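Plirkilard Will Do Your Laundry, One Sock at a Time
June | by Akash Nigam
Print this | E-mail this 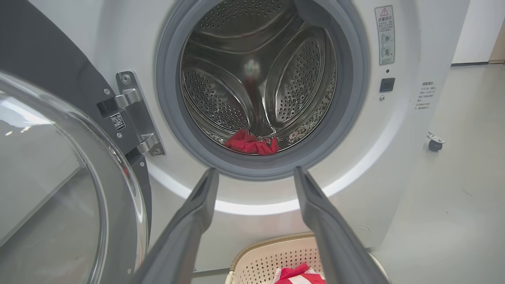 Plirkilard's two-fingered laundry arm is now open for trial rentals at 68 dollars a month, and Faizal Osman at the Luvville office has been handing it his washing ever since. It takes its time. A crumpled red cloth at the bottom of a steel drum is a fair test – soft, shapeless and just behind the rubber gasket – and the arm gives it the kind of thought most of us save for tax forms. Buying one outright costs 1191 dollars, basket not included. Folding is a separate add-on called Flokerari, still on the waiting list. The first 50 readers to sign up get the setup visit free. Faizal says he would renew, though he still does his own shirts.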